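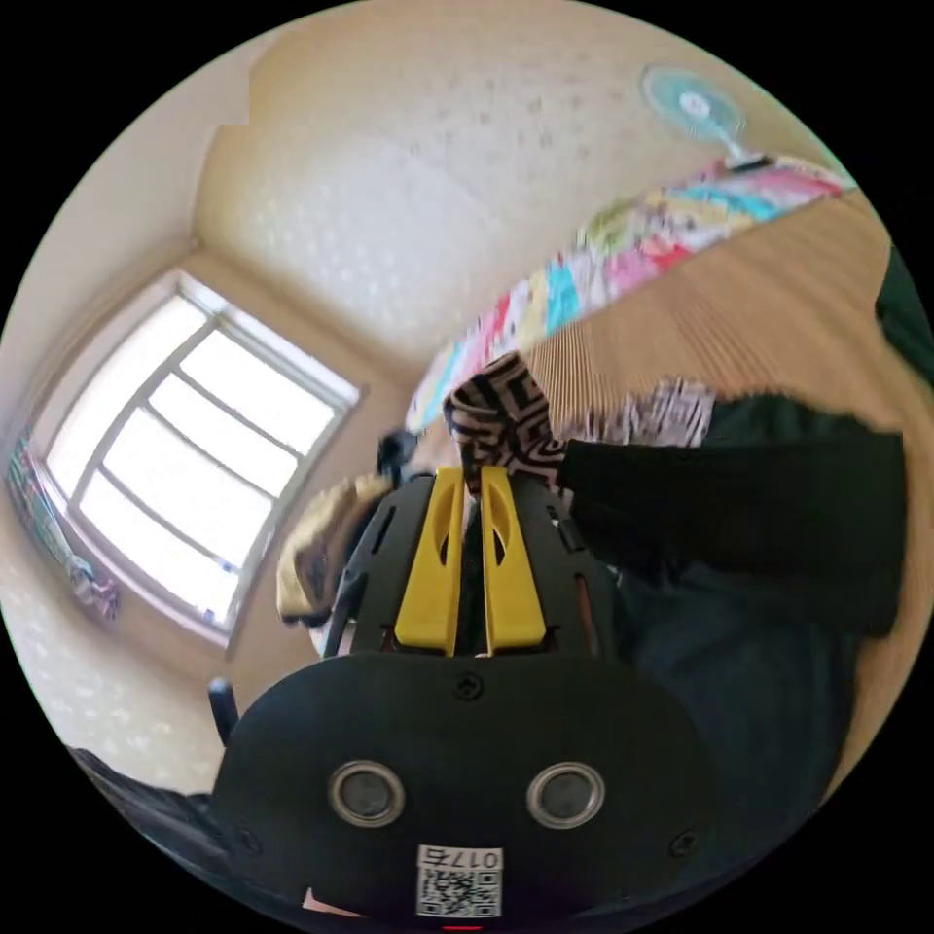 The member from the Rothe group asked whether the valerian entry could go to print as it stood, and said readers there had been confused by the two different amounts given for tea. The chair replied that the entry was on the agenda and would be taken first.

## 1. Valerian entry

The draft gives 2 grams of dried root per cup in one place and 5 grams in another. The higher figure came from the old Cinovmont leaflet and refers to a whole day, taken in divided cups. Agreed to keep both figures and label them properly. The line on sleep stays. The line on nervous stomach comes out until a source is found.

A member asked for a stronger warning on use with sedatives and alcohol. Agreed – it moves to the top of the entry, in bold.

## 2. Lemon balm and passionflower

Lemon balm was approved with one change: "fresh or recently dried leaf" replaces "leaf." Passionflower was held over. The pregnancy note is missing and the tincture strength is not stated.

## 3. Dried stock from Fostesus

The last delivery of chamomile was mostly stem and dust. More than 160 packets were set aside and will go back. Fostesus has offered a replacement in August or credit on the account. The meeting preferred credit, by 5 votes to 2. Skullcap from the same supplier was fine and can be used.

## 4. Tea tasting at Rindis

There are 14 places, all taken. Bitter herbs will be served last this time. Water needs to be boiled on site, so two extra kettles are wanted. Anyone taking prescription drugs will be asked to speak to the host before tasting – the wording on the sign-up sheet covers this already.

## 5. Other business

- Labels for tinctures to show the alcohol content as well as the herb and the plant part.
- The hops pillow sheet is out of print. Reprint only if asked for.
- Glass jars with cracked lids to be thrown out.

Passionflower goes first on the next agenda. Meeting closed at 8:40 p.m.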